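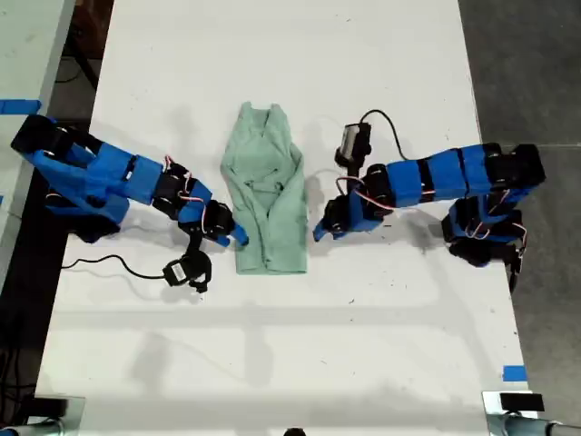 Figure 4. Both arms at the garment, one gripper on each side.

Print this page | E-mail this page
Home > Guides > Pladel bench > Section 4
Reading time: 4 minutes

4. House rules for two-arm folding

Okay, you've got the arms bolted down and they answer when you talk to them. Before you let them anywhere near a shirt, please read this section all the way through. I wrote most of it in April after setting up my second Pladel bench, and I've been adding to it ever since, so the numbering jumps around a little in the notes.

4.1 Before you power up

1. Check both table clamps by hand. Push on them, pull on them. If one moves at all, tighten it and check the other one again too.

2. Trace every camera cable from the wrist back to where it leaves the table. Leave enough slack for the arm to stretch out all the way, and then a bit more. I move each arm through its full reach by hand with the power off and just watch the cable. It's boring and I do it every time.

3. Look at the servo wires at each joint. They should loop loosely. A wire that goes tight when the elbow opens is going to pull out of its connector sooner or later (mine was sooner).

4. Clear the tabletop. Mugs, hex keys, phones, your notebook, all of it goes somewhere else.

5. Find the power switch without looking. If you have to look, move the switch.

CAUTION: Keep your hands off the table whenever the arms have power. These are small arms and it's easy to get casual around them, but a gripper closing on a fingertip hurts plenty, and your first reaction will be to yank your hand back and take a camera with it.

4.2 Placing the garment

1. Power off, or arms parked and motors released. Pick one habit and stick with it.

2. Lay the garment down in the middle, where both grippers can get to it. It doesn't need to be neat! Wrinkles are fine, a folded-under hem is fine. What you want to avoid is buttons, zippers or drawstrings, at least until you've got 30 clean runs behind you on plain fabric.

3. Step back behind your floor line, then power on. I say "clear" out loud even when I'm alone in the room, and I'd like you to do it too.

Note: I keep one light-colored garment just for set-up checks and never use it for anything else. Using the same cloth every time makes it a lot easier to tell when the bench has drifted.

4.3 The approach rule

Both arms stop short of the fabric first. Then they go in together, slowly, and only after both wrist cameras show a live picture. The Griklow controller will happily let you skip the stop, and I wish it wouldn't. Set the approach pause to 440 milliseconds in the motion menu and leave it there. 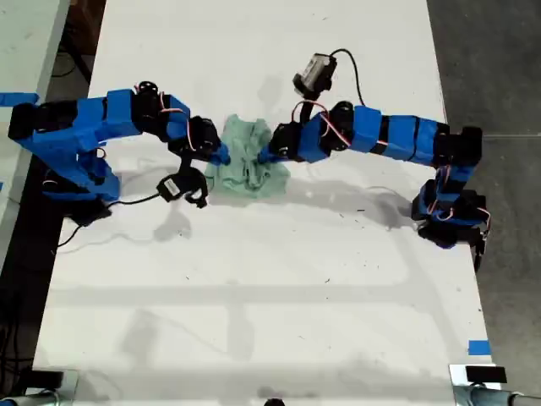
With the pause set, you can move on to contact, and this is where I see people get impatient. Go easy on the downward pressure. The tips only need to hold the cloth against the table, and pushing harder just loads up the wrist servos. On my bench I keep the press setting at 9 and I've never had a good reason to raise it.

1. Run the contact step once with no pull. Listen for buzzing. A steady buzz means a servo is fighting the table, so back that arm off a notch and try again.

2. Add the pull, a little at a time, one arm first and then the other.

3. Watch the gap between the two wrists. They must never cross over the middle of the garment at the same time. If your program needs that, split it into two moves - I know it's slower.

CAUTION: If the cloth snags, stop the run and cut power. Don't reach in to free it while the motors are holding.

4.4 What to write down

Keep a log for each bench. Mine has the run number, the garment, the press setting, and one line on anything odd. Undivach has a blank log sheet you can print, and the Þrastardóttir template works too if you like more columns (I don't). Write down the bad runs as well. Run 134 on my old bench was the only warning I got about a loose elbow horn, and I only found it because I'd scribbled "clicky, left" next to it.

If you change a setting, log the old value next to the new one.

4.5 Shutting down

1. Send both arms to park and wait until they've stopped.

2. Power off, then take the garment away.

3. Check the clamps again and coil any cable that has crept toward the edge of the table.

Previous: 3. Mounting and wiring | Next: 5. Camera check | Back to top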